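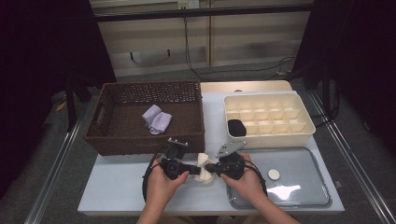 A wicker basket, a divided organizer and a shallow tray: small containers make sorting the little stuff easier.

Home | Features | Style | Kitchen | Subscribe

The Sock Drawer Chronicles
By Omar Rizk
16/12/2018

I own 31 handkerchiefs. I know this because in November I dumped my whole top drawer onto the bed and made myself count, and then I had to sit down for a minute. Thirty-one! I blow my nose on paper tissues like everybody else.

Most of them came from my grandfather, who ironed his on Sunday nights — well, he said he did, I suspect my grandmother had a hand in it — and the rest just sort of gathered, along with single socks, cleaning cloths for glasses I no longer wear, and a little pouch from a hotel in Heywood with a sewing kit inside. It had gotten so bad that the drawer only opened if I held the left side and swore at it.

So I called Kazimír Murín, who organizes closets for a living and has the patience of a saint (he did my sister's garage, enough said). I was expecting a lecture and a big bill for custom inserts. What he told me was to go find whatever containers I already had in the house and bring them all to one table.

"Low sides," he kept saying. "If you can't see over the side, you'll never put anything back."

I love a low wicker basket for this. Mine holds anything that can be folded badly and still look okay, meaning cloths, napkins and the handkerchiefs that made the cut. Woven sides are forgiving, and if there's a handle slot you can pull the whole thing off a shelf with one hand while you're on the phone.

The grid organizer is for socks, and here Kazimír and I disagree. He rolls each pair and gives it its own square. I tried that for a week and my thick hiking socks kept popping up like toast, so now they live somewhere else and only the thin dark ones get a compartment. Leave some squares empty, by the way! I filled every last one the first time and had nowhere to put the laundry two days later.

Then there's the shallow tray, my favorite. It's where I drop the odds and ends, the coaster or the cap from who knows what, until I figure out where they belong. Kazimír empties his every night. I'm more of a once-a-month guy.

The whole job took me 57 minutes, including a coffee and a long phone call with my sister about who gets Grandpa's monogrammed ones. She took six. I kept nine, and I've started carrying one in my coat pocket.

Sign up for our weekly newsletter. You can unsubscribe at any time.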